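Search this site Search articles, authors, keywords

4.2 Racks, trees and the open shelf

Shares 262 Comments 2

Household storage divides, for our purposes, into things that hide the crockery and things that put it on display. Cupboards belong to the first group and are forgiving. A plate rack belongs to the second, and it is not forgiving at all: every plate stands on its edge, in public, and a gap in the row is legible from across the room. Maldonado and Ozoliņš, coding 3,755 diary entries from the Statholm households, found that people with racks complained more about their plates than people with cupboards – and then bought more plates.

The mug tree is a stranger case. It holds few mugs, takes up the footprint of a small lamp, and must be loaded with some thought for balance. Its owners defend it warmly. One Statholm respondent described hers as "the only thing in the kitchen that is ever finished," a claim her diary does not support.

We therefore treat the tabletop as a single display (Figure 2), in which plates, mugs and small appliances compete for the same attention.
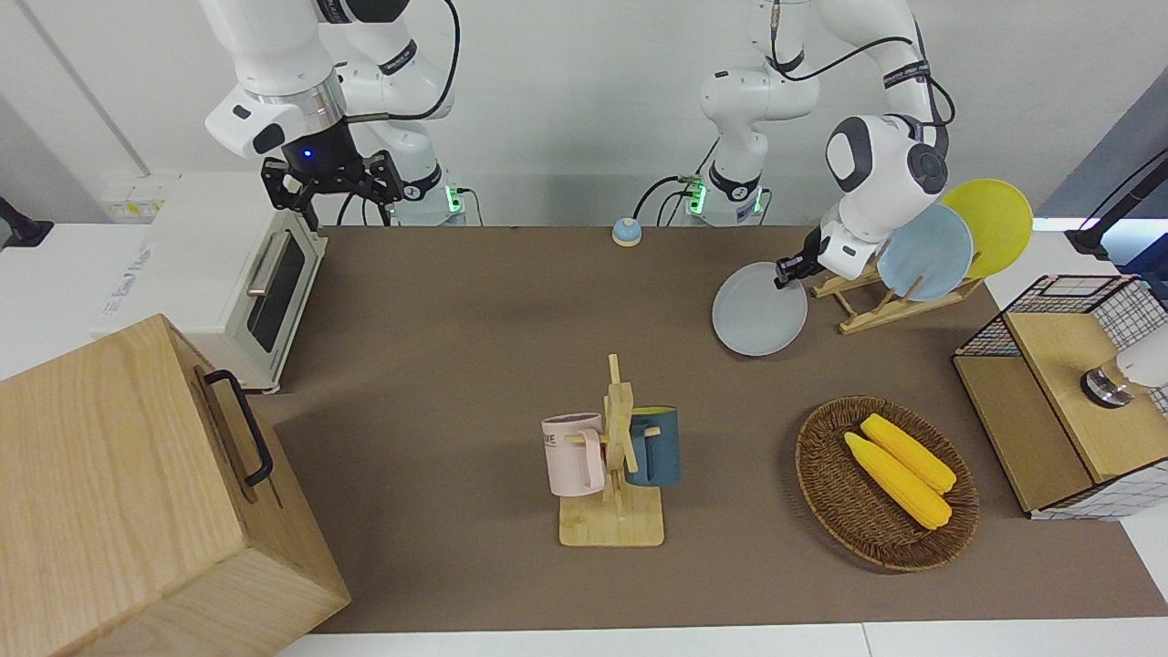

Figure 2. Plate rack with light blue and yellow plates, a gray plate held at the rack, mug tree with two mugs, wicker basket, call bell and toaster oven.

Competition of this kind is rarely settled by use. Shojaei has argued that color does most of the sorting, and that matching sets are put away sooner than odd ones. Our diaries agree only in part. Odd mugs were hung up promptly and with some affection, while odd plates waited on the counter, apparently in the hope of being adopted.

2 comments Share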